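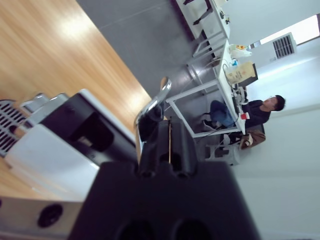
Getby 手首カメラの画像。指のあいだに細い棒

Getbyグリッパーキット(手首カメラ付き)の貸出プラン、使った人いますか
ロボットアーム・周辺機器 > 製品レビュー・購入相談
2025年3月

nejimaki_t
Oneoが出しているGetbyというグリッパーと手首カメラのキットを、14日間の貸出プランで借りています。購入するかどうかを返却までに決めないといけないので、使ったことのある方の意見を聞かせてください。

先にこちらの条件を書きます。アームは手持ちの協働ロボットで、フランジは変換プレートを介して取り付け。用途は棒状のものや小物をつかんで移す動作の記録と、その後の学習です。記録ソフトはキットに付いてくるFlasisの標準版を使っています。

いまのところの感想です。

取り付けは半日かからず終わりました。ケーブルが一本にまとまっているのは助かります。説明書は日本語版がありますが、ソフトの設定の章だけ英語のままでした。

把持力は自分の用途では足りています。細いものを垂直に挟むときの位置決めも、慣れれば問題ありません。

気になっているのはカメラの画角です。一枚目を見てもらうと分かると思いますが、グリッパーの本体が下の真ん中をかなり占めます。指の先のほうは見えるのですが、本体が幅広なので、手前側の情報がほとんど入りません。逆に奥は広く入るので、部屋の様子まで記録されます。学習に使う画としてこれでいいのか判断がつきません。

もう一点、貸出のあいだに記録したデータを、返却後も自分のところで開けるのかどうか。契約書には書き出しできるとあるのですが、形式が書いてありません。

yamabuki88
うちは昨年の6月に購入して、いま5台あります。貸出は使っていません。

画角は仕様です。カメラの取り付け位置が根元側に固定されているので、本体が写り込むのは避けられません。ただ、学習に使うぶんには困っていません。グリッパーが毎回同じ位置に同じ形で写るので、むしろ基準になります。下のほうを切り取ってから入力している人もいますが、うちでは切ったほうが成績が落ちました。指の開き具合が画像から読めなくなるためだと見ています。

データの形式は、Flasisの標準版だと独自形式で保存されて、書き出しメニューから動画と関節値の表に分けて出せます。返却後も開けるのは書き出したものだけです。返す前に全部書き出してください。件数が多いと時間がかかります。

kumo_no_ito
画角については反対の意見です。

同じキットを職場で使っていますが、私のところでは純正のカメラ台を外して、横に張り出した自作の台に替えました。純正位置だと、背の低いものを上から取りに行くときに、つかむ直前で対象が指の陰に入ります。いちばん見たいところが見えません。立っている棒なら指の隙間に見えるのでまだいいですが、平たいものはだめでした。

一枚目でも、指の左上に光っている金属のものがあって、奥の床の一部がそれに隠れています。光沢のあるものが近くにあると露出がそちらに引っ張られることがあるので、自動露出は切ったほうがいいと思います。

yamabuki88
>kumo_no_ito
自作の台に替えると保証が切れませんか。貸出品でやるのは勧められないです。

kumo_no_ito
>yamabuki88
うちは購入品です。保証についてはOneoに問い合わせて、カメラ台の交換だけならグリッパー本体の保証は続くという返事をもらいました。カメラは対象外になります。貸出品は分解禁止なので、スレ主さんは返却するまで触らないでください。購入後の話として書きました。

nejimaki_t
お二人ともありがとうございます。

分解禁止は契約書にもありました。いまは純正のまま使います。

自動露出は入ったままでした。切って同じ動作を記録し直してみます。うちは手前の木の面に照明がかなり反射していて、奥の窓も明るいので、条件としてはよくないほうだと思います。

hakari
横から失礼します。露出より先に背景を整理したほうがいいのでは。

机が二つ見えていて、紙袋もビニール袋も写っていて、座っている人も入っています。こういうものは日によって変わるので、モデルが余計なところを覚えます。私なら衝立を立てるか、アームの向きを変えて壁側を背景にします。白い壁が右にあるなら、そちらを向けるだけで済むはずです。

yamabuki88
>hakari
用途によります。固定の設備に据えて同じ作業だけさせるなら、背景は単純でいいです。場所を移して使うつもりなら、最初から散らかった背景で記録したほうがあとが楽でした。うちは最初に衝立を立てて集めて、隣の部屋に持っていったらまったく動かず、集め直しになりました。

hakari
>yamabuki88
それは件数が少なかったからではないですか。どのくらい集めたんですか。

yamabuki88
>hakari
最初の分は衝立ありで3683件です。少ないとは思っていません。動作の長さはまちまちで、時間にすると55時間以上あります。

hakari
それだけあって動かないなら背景の影響は大きそうですね。ただ、だからといって最初から人が入る画でいいとは思いません。人が写った記録は扱いも面倒になります。社外に出せなくなります。

kumo_no_ito
人の写り込みはhakariさんに同意します。うちは記録する前に周りの席の人に同意書をもらっています。Flasisの上位版には顔をぼかす機能がありますが、標準版にはありません。上位版は別料金で、貸出プランでは選べなかったはずです。

nejimaki_t
同意は取っています。社内の記録なので外には出しませんが、購入したあとに共同で使う話があるので、背景の件は考えます。

用途を書き足すと、据え置きではありません。台ごと動かして、部屋を変えて使う予定です。そうするとyamabuki88さんの言うように、背景はある程度ばらけていたほうがよさそうです。

teguh_liem
Harahapの Teguh Liem です。弊社はGetbyの国内での貸出と修理の受付をしています。このスレッドを見つけたので、分かる範囲で回答します。日本語が不自然なところがあればすみません。

一、データの形式。yamabuki88さんの説明のとおりです。書き出しは動画と表になります。契約書の記載が足りない点は担当に伝えました。返却後に独自形式のファイルだけが手元に残った場合も、ご連絡いただければ弊社で変換します。貸出の契約番号が必要です。

二、カメラの位置。純正の台は一種類だけです。位置を変えられる台についてご要望があることは把握していますが、発売の予定として申し上げられるものはありません。

三、英語のままの章。改訂中です。必要な方には作業中の日本語版をお送りできます。

四、貸出品の分解。ネジを外した跡があると点検費をいただくことになります。お気をつけください。

hakari
>teguh_liem
業者の方に聞きたいんですが、貸出から購入に切り替えたとき、貸出料は購入額から引かれますか。サイトの書き方がどちらにも読めます。

teguh_liem
>hakari
返却期限までに購入の申し込みをいただいた場合は全額を差し引きます。期限を過ぎると差し引きはありません。購入の場合、いまお使いの機体をそのまま引き取ることも、新品に交換することもできます。そのまま引き取る場合の保証期間は、貸出の開始日から数えます。

suna_dokei
その「貸出の開始日」が曲者です。うちは発送日から数えられました。届いたのはそのあとで、組み付けに人が揃うまでさらに日が空いたので、実際に動かせた日数はかなり短かったです。製品には不満はないですが、貸出プランとしては短すぎると思います。アームへの組み付けとソフトの設定と記録と学習を全部やって購入の判断までしろというのは、慣れた人でないと無理です。

yamabuki88
短いとは思いません。記録までで十分判断できます。学習の結果は機材よりデータの集め方で変わるので、貸出期間を延ばしても製品の評価にはならないです。

suna_dokei
>yamabuki88
5台も買える部署の人はそうかもしれませんが、うちは一台買うのに動いた結果を上に見せないと通りません。記録した画像を見せても「それで?」で終わります。

teguh_liem
>suna_dokei
起算日については、いまは到着日に改めています。以前のご契約でご不便をおかけしました。延長は一回まで可能です。期限の前にお申し込みください。

suna_dokei
>teguh_liem
改まったなら結構です。延長できることは知りませんでした。サイトの料金表の下に書いておいてください。

nejimaki_t
途中経過です。

自動露出を切って、同じ動作を記録し直しました。金属の光り方は変わりませんが、グリッパーの黒い部分の明るさが動作中に変わらなくなりました。前の記録では、窓のほうを向いたときに指の輪郭がつぶれていました。設定はFlasisのカメラの項目の、詳細を開いた中にあります。英語の章に載っている項目なので、見落としていました。作業中の日本語版を送ってもらえるとのことなので申し込みます。

下を切り取るかどうかも試しました。件数が少ないので参考程度ですが、うちでも切らないほうがよかったです。切る範囲を狭くして、本体の根元の台座だけ落とし、指は全部残すようにすると、切らない場合と差がありませんでした。

書き出しは確かに遅いです。夜に回して帰るのがよさそうです。途中で止まると最初からになるので、作業日ごとに分けて出しています。

kumo_no_ito
根元だけ切るのはいいと思います。その範囲には情報がないので。

平たいものをつかむ予定が少しでもあるなら、返す前に一度やってみてください。棒だけで判断すると、あとで私と同じ台を作ることになります。自作の台の図面が要るなら個別に送ります。グリッパー側の固定穴の位置が分かればCADで起こせますが、寸法表が公開されていないので、ノギスで測った値です。

nejimaki_t
>kumo_no_ito
やりました。薄いカードを机の端から取る動作で、おっしゃるとおり直前に見えなくなります。手で操作しているぶんには見当でつかめますが、学習させると外しそうです。図面をお願いします。

hakari
外部カメラを一台足せばいいだけでは。手首カメラ一本で全部やろうとするから台の位置でもめるんだと思います。

kumo_no_ito
>hakari
台ごと動かす用途だと、外部カメラは毎回の位置合わせが手間です。据え置きなら私も足します。

hakari
>kumo_no_ito
動かす台に柱を立てて、そこに付ければアームとの位置関係は変わりませんよ。うちはそれでやっています。Flasisの標準版でもカメラは二台まで同時に記録できます。二台目は純正でなくても認識しました。

yamabuki88
>hakari
柱は振動しませんか。うちはアームを速く振ると揺れて、結局やめました。

hakari
>yamabuki88
速くは動かしていません。太めのアルミフレームにして、上と下の二か所で留めています。記録のときの速度なら気になるほどの揺れはないです。

nejimaki_t
方針を決めたので報告します。

貸出を一回延長して、延長のあいだにhakariさんの柱の方式を試します。分解せずに済むので、貸出品のままでできます。柱で足りれば純正の台のまま購入、足りなければ購入してからkumo_no_itoさんの図面で台を作ります。機体はいまのものを引き取らず、新品に交換してもらうつもりです。保証の起算が気になるためです。

グリッパー本体については、いまのところ不満はありません。指の動きにがたつきがなく、細い棒を縦にしたまま差し込む動作も安定しています。値段に見合うかどうかは、カメラをどう評価するかで変わると思います。

suna_dokei
延長の申し込みは画面からだとできなくて、メールだけでした。期限の直前だと返事が間に合わないかもしれないので、早めに出したほうがいいです。

nejimaki_t
>suna_dokei
ありがとうございます。さきほどHarahapにメールしました。柱の結果は同じスレッドに書きます。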